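Search products
Enter part number or keyword
Go

Vachon 1044 Slatted Bed Base

The 1044 is a fixed slatted base for foam, latex and pocket-spring mattresses. It replaces the older Skalletden frame insert and uses the same corner brackets, so an existing Skalletden bedstead can be refitted without new holes. Sold by Bokard as a complete base or as separate slats and end caps.

Construction

The side rails are folded steel, powder coated in gray. The slats are layered birch with a slight upward bow and sit in rubber end caps that push into slots in the rail. A center rail runs head to foot and is carried by 2 adjustable legs. The legs have a threaded foot and should be set with the base unloaded, then checked again after the mattress is on. If the center rail lifts away from the floor at either leg, the bow of the slats is carrying the whole load and the end caps will wear early.

Slats in the shoulder zone are thinner than the rest. They are marked with a blue end stripe and are not interchangeable with the standard slats, although they fit the same caps. Antigoni Gavalas in our parts department asks that customers look for the stripe before ordering replacements. Most wrong orders come from this.

Width

Clear width between the rails is 1000 mm per half. The double version is two halves bolted together at the center rail, and it is shipped as two cartons. Measure the inside of the bedstead at the head, middle and foot. Older wooden bedsteads are often narrower in the middle, where the side boards have pulled in. The base needs a small gap on each side to drop onto the brackets without scraping.

If the bedstead is narrower than the base at any point, do not plane the side boards. Use the Pumia narrow bracket set, sold separately, which moves the support inward and lets the base sit slightly higher.

Height

With standard brackets, the top of the slats sits level with the bracket lip. With the Pumia set it sits above the lip. Check that a thin mattress will still be held by the side boards. A mattress that can slide over the board should be fitted with the foot-end retainer bar, included with the double version and optional for the single.

Fitting

Lay the rails face down on a blanket and press the caps in from the inside. The caps have a long side and a short side, and the long side faces the floor. Flex each slat by hand and seat one end fully before bringing the other end in. A slat that needs a mallet has been started in the wrong slot.

Fit the center rail after the slats, not before. Tighten its bolts by hand until both halves are lying on the brackets, then finish with the supplied key. Overtightening at this stage pulls the halves together at the top and leaves a ridge along the middle of the bed – the usual cause of complaints about a double.

Noise

Creaking comes from one of three places: a dry cap, a loose bracket screw or a bedstead joint. Caps can be treated with dry silicone spray. Oil and grease soften the rubber and are not covered under warranty. To find a noisy bracket, take the mattress off and press down on each corner in turn. Bedstead joints are outside our supply, but the leaflet in the carton has a page on regluing pegged joints, written by Miloslav Tichý.

Ventilation and toppers

Spacing between slats is set for air movement under the mattress and should not be closed up with board or carpet. A solid sheet of board under a foam mattress holds moisture against the cover. Storage boxes under the bed are acceptable if there is space above the lid.

Thin sleeping mats and quilts can be used over a mattress in the normal way. They should not be laid straight on the slats. A stiff mat on bare slats puts the load on the slat edges, and the slats mark.

Care

Wipe the rails with a damp cloth. Check the center legs twice a year, and after any move. Slats that have lost their bow should be replaced in pairs, one on each half, so that the two sides of a double stay even. A slat is worn out when it lies flat with no load on it.

Warranty and spares

Rails and center rail are covered for 2 years. Slats are covered against breakage for the same period, excluding damage from use without the center legs. Caps are treated as wearing parts. Spares are packed in the morning, and orders received after 2 p.m. go out with the next shipment. The warehouse closes for stocktaking in June, during which time spares can be ordered but are not sent. Trade inquiries go to Wilma Nijs. 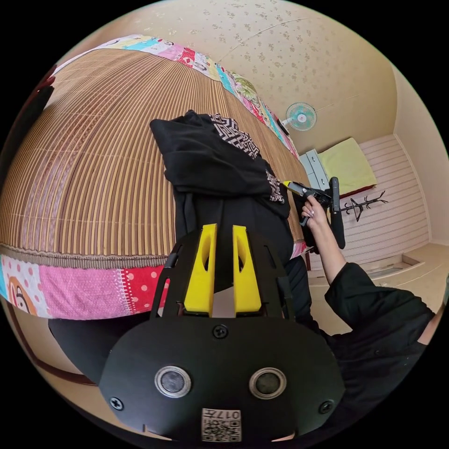
Bedsteads with a curved foot board need the short retainer bar. Give the depth of the curve at its deepest point when ordering.

Related items
Pumia narrow bracket set
Vachon end caps, standard
Vachon shoulder zone slat, blue stripe
Skalletden corner bracket, pair
Foot-end retainer bar, short

Contact Bokard | Copyright Bokard, all rights reserved | Back to top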